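Chapitre 4
Comparer des préhenseurs : la méthode avant les chiffres

Dans le chapitre 3, nous avons choisi le bras et son contrôleur. Il reste maintenant la question de l'outil, et c'est souvent là que le débutant va trop vite. Il essaie un préhenseur pendant une matinée, il est content, il passe la commande. Un autre modèle, essayé un autre jour avec d'autres pièces, aurait peut-être donné un meilleur résultat, mais la comparaison n'est plus possible.

Nous suivrons dans ce chapitre les essais conduits à l'atelier de Hundolberg par Valbona Spahić et Costel Omerović. La tâche est la saisie en vrac : des barres reposent sans ordre dans un bac, et le robot doit les prendre une par une. Deux outils sont comparés, le Piltard, à doigts rigides, et le Prevent, dont les doigts cèdent légèrement au contact. La série complète comprend 318 prises pour chaque outil.
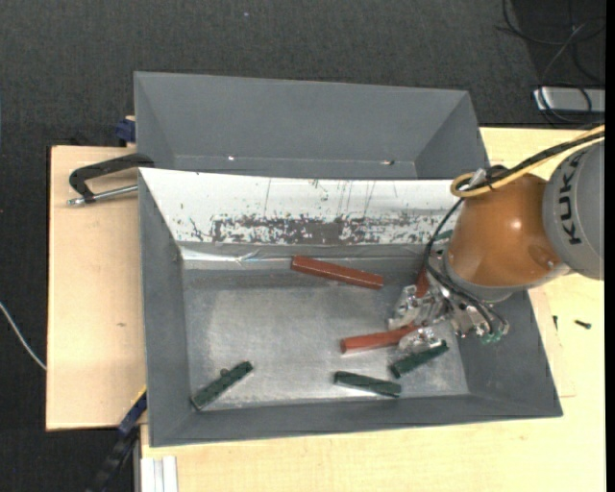 La difficulté principale ne vient pas de la forme des barres, qui est simple. Elle vient du voisinage des parois. Un doigt qui descend près d'une paroi inclinée dispose de peu de place, et le poignet, avec ses câbles, en demande encore davantage. Pour cette raison, chaque prise est notée avec la position de la barre - au centre, contre un bord ou dans un angle - et pas seulement avec la mention « réussie » ou « manquée ».

Deux précautions doivent être prises avant de commencer. Le bac doit être bloqué sur la table, car un déplacement de quelques millimètres suffit pour fausser la suite de la série. Ensuite, le désordre initial doit être comparable pour les deux outils : on vide les barres toujours de la même hauteur, et on ne les arrange jamais à la main.

La section 4.1 présente la fiche d'essai et la définition d'une prise manquée. La section 4.2 traite de l'effort de serrage, et la section 4.3 des collisions avec le bac.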